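Mokix open day, quick notes before I forget

Back from the Mokix open day, typing this up fast, dinner's on. Went for the textile side. Towels mostly, some blankets. I buy for a small guesthouse and wanted to see how the stuff gets made before I order again in May.

Getting there: take the bus, not the car. Lot was full by 8 and they were sending people to the field behind the Musten warehouse. Mud. Wear boots.

Sign-in was slow, one table, one pen. Then a sticker and a paper map with the halls numbered in an order that made sense to somebody. Started in the weaving hall because I could hear it. Loud! Earplugs in a bucket by the door, take two pairs, they fall out. Looms going flat out, lint on everything, my black coat was gray by the end. Guide shouted the whole talk and I got maybe half. Warp threads are set up the evening before, one broken thread stops the whole loom, that much I heard. Somebody has to find the end and knot it back. Watched a woman do it in seconds, couldn't see what her fingers did.

Dye room next, only from behind glass. Smelled like a swimming pool plus wet dog. They had a board of old shade cards, 81 of them, all called something like "sand" or "oat". I liked the old mustard one, discontinued of course.
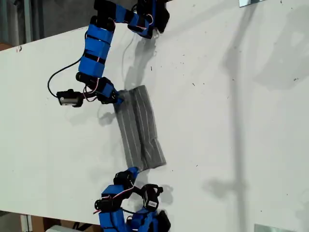
Gray stripe on the white table, Mokix open day

Stripes are woven in, not printed, asked twice to be sure. Matters for us because the printed ones we had before faded after one season. They had a washed sample next to a new one and the difference was small, edges a bit wavy on the washed one. Corners on the cheap line are only folded once. Check that if you order.

Lunch was soup or a cheese roll. Get the soup. Coffee from the Yeh cart outside, good, but the line was long and they ran out of lids.

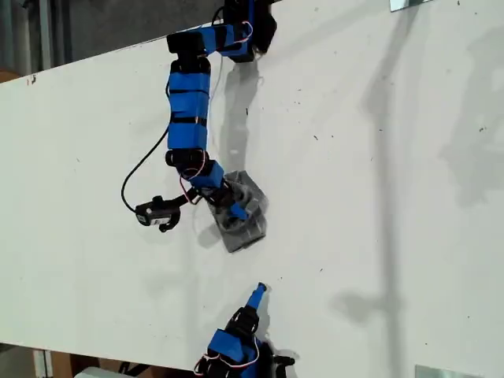
Prices then. The factory shop has seconds in wire bins, no returns, cash or card. Bath size is the one to get, the hand towels were picked over before I got there. The Pindelus blankets are heavier than they look in the catalog and take forever to dry, so no for us, tho I bought one for home. Shop lady said lead time on a full order is 2 weeks in spring, longer in fall. Samples by mail if you fill in the yellow form.

Visitor tally on the whiteboard at the exit said 1,582. Beleive it, the restroom line alone.

Missed the finishing hall, it closes an hour before the rest and the map doesn't say so. Do that one first. Last bus back is at 5 and it was standing room only.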